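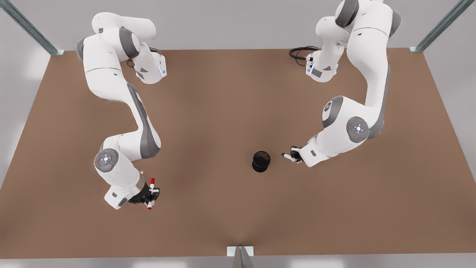 What looks like a pen pot on a brown table, with a marker pen on either side of it.

How to sort out a desk drawer full of dead pens

I have a drawer in my kitchen that is meant for pens. Last week I went in there to sign a parcel form and had to try 9 of them before one wrote anything, and that one was green. So I cleared the lot out in an evening, and I've written down what I did in case you've got a drawer like mine (I think most people do).

You'll need some scrap paper, a bowl of warm water, kitchen roll, a bin bag and a mug of tea. Set aside 30 minutes if you're brisk. I wasn't brisk, I kept finding old birthday candles.

Step 1. Empty the drawer completely

Tip everything out on to newspaper. Don't pick through it in the drawer, you'll only shuffle things around and put half of them back. Anything that isn't for writing with goes in a separate pile for later. Mine had two fuses, a bicycle key and a badge from the Molefe garden centre, and I still don't know what to do with the badge.

Step 2. Scribble with every single one

Draw loops, fast ones, about the length of your hand. Straight lines don't get a ballpoint rolling nearly as well. Give each pen five seconds or so and then put it in one of three heaps: writes, sort of writes, nothing at all.

Step 3. Try to save the second heap

Ballpoints first. Roll the tip between your palms to warm it up, then scribble on the sole of a rubber shoe. It sounds daft but I got four going again that way, including my favourite Tritach with the blue clip!

Felt tips are different. If it's a water-based one, stand the nib in a few millimetres of warm water for a minute, dab it on kitchen roll, put the cap back on and leave it overnight lying flat. The colour comes back a bit paler, but it's fine for shopping lists. Permanent markers won't thank you for water, so leave those out of the bowl. Sometimes one only needs storing tip down for a day – mine did – and sometimes it's had it.

Fountain pens want a proper flush with cool water until it runs clear. I've only got one, an old Gikent my aunt passed on, and it took ages.

Step 4. Be firm with the third heap

Bin bag, or a pen recycling box if there's one near you. Our library has one by the door. Check what it takes before you carry the whole bag down there, as ours won't have pencils.

Step 5. Put back less than you took out

I kept twelve. The everyday ones live in a pot by the phone now, and the spares went back in the drawer with an elastic band round them. Felt tips lie flat in an old cutlery tray.

I'm going to do it again in May, when the school letters start piling up. If you've got a trick for gel pens I'd love to hear it, my two purple ones are still refusing to budge.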